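2024年10月26日

朝から雨。予定していた庭の片付けはやめて、一日家にいた。

午前中は北側の部屋の窓を見た。先週から下の隅が湿っていて、指で押すと古いパテがぼろぼろ落ちる。全部はがすと溝が思ったより深かった。雨の日に詰めても仕方がないので、新聞紙を折って挟み、養生テープで留めておいた。テープの残りが少ない。次に町へ出るときに買う。

十時過ぎにキルスティ・タファイリさんから電話。エットンの家の引き渡しが11月に延びたそうだ。前の持ち主の荷物がまだ納屋に残っていて、業者の都合がつかないらしい。引っ越しの手伝いは日を改めることにした。車を出すのは構わないが、あの坂を荷物を積んで上がるのは一度で済ませたい。

昼は昨日の大根の煮物とごはん。少し味が濃くなっていたので、湯を足して温め直した。

午後は本棚の続き。棚板を一段下げたら、大判の本がやっと立てて入るようになった。ねじは25ミリでは短く、結局30ミリを使った。古い穴がひとつ広がっていて効かないので、爪楊枝に木工用ボンドをつけて詰め、明日まで置く。 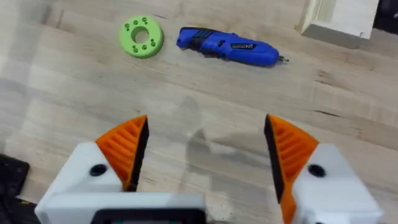 木の天板の上、青い電動ドライバーと緑の輪。

本を戻しながら、要らないものを抜いた。段ボールに48冊。ラノの旅行案内が三冊も出てきたが、どれも版が古く、載っている船の便はもうない。一冊だけ、余白に宿の電話番号を書き込んだものを残した。ラヴィンドラン・スンダラムさんに借りたままの植物図鑑も見つかった。もう返したつもりでいた。夕方にメールで詫びたら、貸したことを忘れていたと返事が来た。来週、届けに行く。

図鑑は返す前に少し読んだ。229ページに、裏の斜面に生えているのと似たシダが載っている。葉の裏を見ないと区別できないと書いてあるので、晴れたら見てくる。

四時ごろ小降りになり、郵便局まで歩いた。川の水は茶色く、橋の手前の道に落ち葉がたまっていた。帰りに牛乳と卵、ねぎ。卵がまた値上がりしている。

夜は卵とねぎの雑炊。風呂のあと、ラジオをつけたまま領収書を整理した。九月分の灯油の控えだけが見つからない。上着のポケットも見たが、なかった。明日は車の中を探す。

十一時前、雨はまだ降っている。窓の新聞紙は少し湿っていたので、新しいものに替えた。

印刷する | この記事をメールで送る

最近の日記
・網戸を外した日
・柿を四つもらう
・歯医者と古本屋
・ラノ行きの船のこと
・灯油の注文

お問い合わせ | © 2024 北側の部屋から | ページの先頭へ戻る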